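Get Involved > Calls > Neighborhood Singers

Gureck Street Choir is looking for new voices! We're a mixed group, 64 of us at last count, and we'd love more altos and basses before our August concert. No audition, no sight reading. If you can hum along to the radio, you can do this.

Rehearsals start at 7 p.m. in the upstairs hall at Trundach House and run for two hours, with a tea break (bring a mug). Umesh Pathak leads us from the piano and teaches every part by ear, and he is wonderfully patient with beginners.

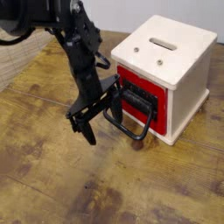

This season we're learning three new pieces, including a rowing song that Venkatesh Bhat arranged for us in four parts. It's loud and fast and so much fun to sing!

You should be 16 or older and able to come most weeks. Your first 2 rehearsals are free, then it's $3 each time. Parking is behind the building, enter from Neltach Road.

To join, leave your name and a phone number at the Trundach House front desk, or just come up and sing.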